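Bed sorting

Bed sorting is the household practice of emptying bags, pockets and drawers onto a made bed in order to decide where everything goes. It is distinct from bed making, which it undoes, and from packing, which it is often mistaken for by people hoping to leave on time. A towel is commonly laid down first. Regional names include "the spread" and, in Brurnis, "doing a Cheng," after a boarding house with very small tables. 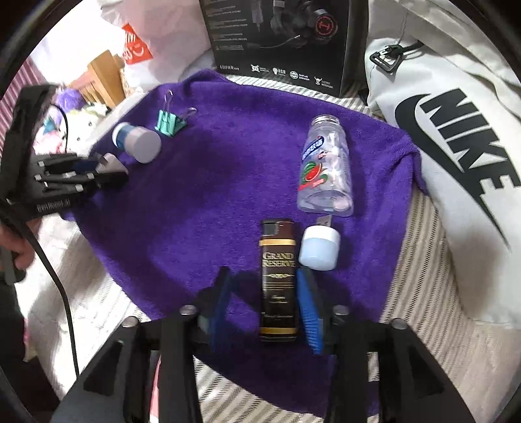
Aníbal Correa, household customs editor

Origins

The practice presumably began shortly after the bed. Its first written mention in Brurnis is a house rule at the Cheng asking lodgers to have their goods off the mattress by nightfall. The rule was renewed every April, which suggests how well it worked.

Ground cloth

The towel marks the limits of the sort and keeps small lids from disappearing into the covers. Plush and microfiber are both used. Purists hold that anything off the towel is not part of the sort, a position few beds have ever supported.
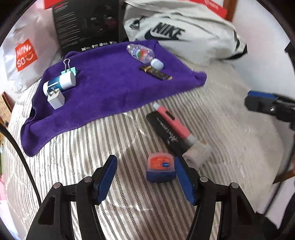

A purple towel in use, with lip balm, marker and shopping bags at large.

Typical contents

A sort gathers things with no fixed address: chargers, small jars, binder clips, drink bottles, lip balm. Shopping bags stand at the back, where they may be consulted or refilled. Gunther Heitmann's Prombridge household survey of 2,000 bedrooms recorded 3,367 objects "awaiting a decision," of which 40 were pens that did not write. The pens were returned to their drawers.

Method

The Prevum school, associated with Wenjie Han, sorts by destination: desk, bathroom, bag. An older approach sorts by size and leaves the largest things until somebody needs to sleep. Both end with a remainder, traditionally moved to a chair.

See also: Chair, clothes on; Drawer, miscellaneous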